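Revier Bench Arm
Demonstration and open house information

Home > Products > Bench arms > Revier > See it running

The Revier is a single arm with a two-finger gripper and a small camera at the wrist. It bolts to a bench, a cart or a floor plate and runs from a normal wall outlet. Agarwal sells it complete with controller, stand and cables. The item number for the full set is 3,514.

Most buyers want to see an arm work before they ask for a quote. You can do that at our Plaltbridge shop or, in May, at the Sturcombe open house. Both are free. Please book ahead for Plaltbridge. Sturcombe is walk-in.

What you will see

A demonstration takes one hour. The first part is a prepared job, run from start to finish with no one touching the controls. After that the operator switches to hand guiding and you can move the arm yourself. We keep groups to 5 people so that everyone gets a turn.

You are welcome to bring your own parts. Metal, plastic and wood are all fine. Please leave glass and anything with liquid in it at home. If a part is awkward to hold, tell us when you book and we will look through the finger sets before you arrive. Tapered fingers come with the arm. Flat and padded fingers are sold separately.

The wrist camera view is shown on a screen beside the operator during the whole demonstration. People often ask to stand there - it is the best place to judge how much room the fingers need near an object.

Set contents

Arm with gripper and wrist camera
Controller with power cord
Floor stand
One set of tapered fingers
Cable kit
Printed setup guide

Stand height is fixed. The bench clamp is an option and replaces the stand at no extra charge if you ask for it with the order.

Ordering and delivery

Sets ship from Plaltbridge. We do not ship to a home address without a loading contact. Setup at your site takes 2 hours and is included within 137 miles of the shop. Past that, we quote it with the delivery.

From the open house
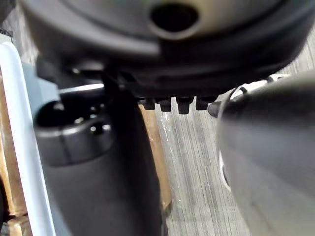

Sturcombe, May - Close work with the wrist camera on. The finger comes in from the right, with its tip near the small tabs on the lower edge of the dark housing. The upright cylinder sits under the other half. At this distance the finger takes up a good part of the view, so plan your approach before you bring the gripper in.

The open house starts at 10 a.m. and the last demonstration begins at 3 p.m. Parking is behind the building. Closed shoes are required on the shop floor, and children need an adult with them.

To book a time at Plaltbridge, use the request form and choose "Revier demonstration" from the list. Tell us what you want the arm to handle and how many people are coming. Quotes are sent by email after the visit.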